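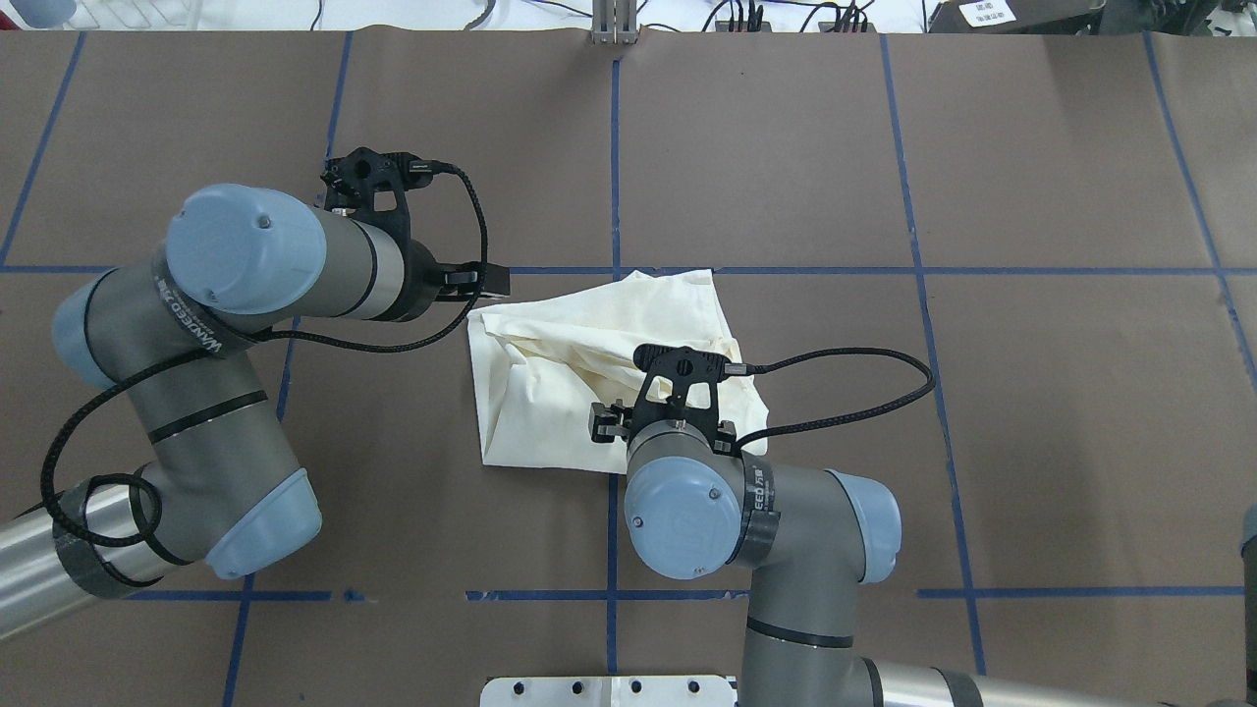 Okay, chicory root! I want to start with fiber, because when people pick up a bag of chicory powder in a health food store they usually think "coffee substitute" and put it back. The root is packed with inulin, a fiber that tastes a little sweet and that we don't digest in the upper gut. It goes along mostly untouched until the bacteria in the large intestine get to it. Think of the gut as a row of boxes. Each box is a stretch of the gut, and the food moves from one to the next. Inulin passes through the early boxes and gets used in the last ones. (Pause here. Ask who has tried it already, and who had gas.)

Gas is the part to be upfront about. Start low. I tell people half a teaspoon a day for the first week, stirred into oatmeal or yogurt, then a full teaspoon if the stomach is happy. Two teaspoons is plenty for most of us. Drink water with it. Anyone with IBS should talk to their doctor first, and anyone allergic to ragweed should skip it – chicory is in the same plant family.

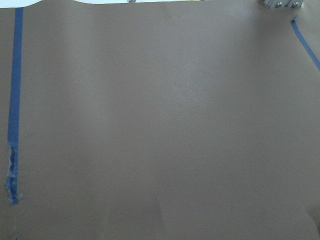 Skenberg, July

Same talk as Evholm, with the changes from the last round. Shorter opening, more time for tasting.

Roasting next. I love this part! Fresh root is bitter and milky when you cut it. Scrub it, chop it small, dry it in a low oven, then turn up the heat until it smells like caramel and toast. Some of the inulin breaks down in the roast, so the dark stuff makes a great drink but it is the weaker choice for fiber. Say this twice, people always mix up the two jars.

Pass the cups. Brew is 2 spoons to a pot, steeped 6 minutes. The Dalen group liked it with oat milk, and I have to say they were right – it rounds off the bitter edge beautifully.

Labels: look for "chicory root fiber" or "inulin" on the ingredient list. It turns up in granola bars, protein shakes, even ice cream, and it adds up fast if you eat three of those in a day. My Enulora handout has the full list of names, around 700 words, one page front and back. Leave the stack by the door.

If there's time: sunchokes, onions, garlic, leeks. All have inulin, all taste great, none need a scoop.

Questions. Somebody will ask about weight loss. Fiber can help you feel full, and that's as far as I'll go.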